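Fake Flowers, Looked At Up Close
Gallery by Guadalupe Sandoval
2024-07-21

I have never trusted artificial flowers. They look fine from across a restaurant and then you sit down next to them and there is a seam, or a glue blob, or a stem like a drinking straw. So when Leopoldo Escobedo told me the new ones were "basically real," I asked to see them on a plain white table with no mood lighting. He agreed, which I will give him credit for. The mix is blue hydrangeas, red roses and a strawberry, because apparently somebody thinks strawberries belong in a bouquet.

I paid for none of this and I am not selling any of it. Leopoldo buys through Nedex, who claim over 200 stem styles. I have not checked.

The green stem with the knuckles is the one I would leave out. I suppose it is meant to add height. The strawberry, on the other hand, bothered me less than I expected.

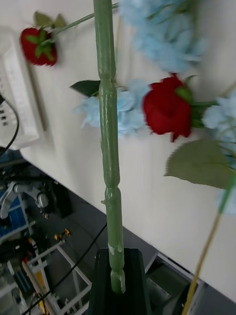 Jointed stem, pale blue hydrangea, red rose and the strawberry.

Hydrangeas are the usual test for me. A real head has florets going off at slightly different ages, and the fake kind tends to be one blue from edge to edge. Leopoldo says people buy them for the color and don't care. He may be right about people. I still think a pale blue this even only works if you mix in something darker, and I would want more leaves than you normally get.

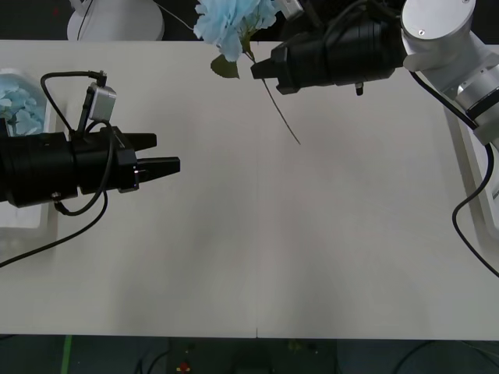
Can you store fake hydrangeas in a closed plastic box?
They keep fine that way as long as nothing is piled on top of them. Put the heads face up, stuff a little tissue between the stems, and keep the box out of direct sun so the blue doesn't fade.

Roses are where sellers make their biggest promises. "Real touch" can mean nearly anything, and I have bought two kinds under that label that had nothing in common except the price. Cloth petals at least admit to being cloth. My complaint is usually with the leaves, where the veins are printed on and every leaf on the stem repeats the last one. From a normal distance the bloom gets all the attention anyway, and I can live with that.
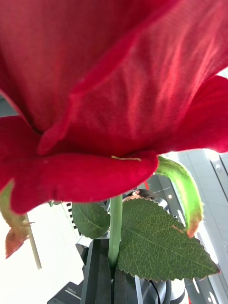 How do you get dust off a cloth rose?
A hair dryer on its cool setting, held well back, clears most of it. For the folds use a soft, dry makeup brush, and try water only on a hidden petal first, as some red dyes run.

Leopoldo wants me to come back in January for the winter stems. I said I would look.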